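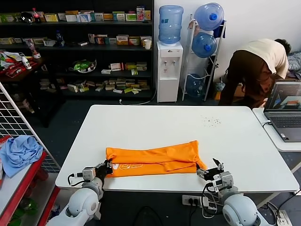 January, club diary, entry 182

Got in at half past four and had the arms powered up before the others had their coats off. The Bumberg meet is the next thing on the calendar and our task is folding, so it was the orange T-shirt again. We voted on a sock task in the autumn and I still think that would have been easier, but the entry form has gone in and Wivadness College is down for folding as well.

Spent the first part of the session going over the fold order. Our rules sheet says the shirt must end up in a flat shape with no sleeve sticking out. It doesn't say which way you have to fold, so we are going lengthwise first and then across. The Dissanayake method, which is what everyone here calls the page taped inside the cupboard, goes across first. I tried that on the kitchen table at home with my own hands and the sleeves kept slipping out, so I argued for lengthwise and got my way.

I was on the laptop for most of the session and did my turn driving afterwards. I am still slow with the left arm. I tend to watch the right one and forget the other until it has drifted.

The starting position took up a good deal of talk. We agreed on face down, collar away from the arms, one gripper on each bottom corner of the hem. I have written that on the sheet in capitals so we all lay it out the same way. 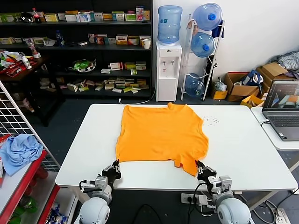
After the break

Had a biscuit and a cup of water, then back to the grippers. The question was how close to the cloth the tips should close. If they come in too high they pinch air, and if they come in too low they push on the table. I want to write down a height for each corner and stop guessing. We didn't settle it. I moved the approach in by 2 mm in the Kuneo settings file and saved it under a new name so the old one is still there.

The wrist view is more use for this than the head view. You can see where the tips are against the edge of a fold, and from the head it is mostly guesswork. I would like it full size on the laptop, but then there is no room for the log.
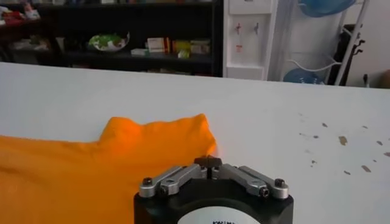
Things to do

Wipe the table down before the next session.

Print the fold order and tape it up next to the old one.

Ask whether Bumberg supply the shirts or we bring our own. If we bring our own I want 2 spares.

Check how much room is left on the drive. We are meant to have 500 runs saved by the meet and I don't think they will all fit.

Home by seven. Beans on toast, then maths.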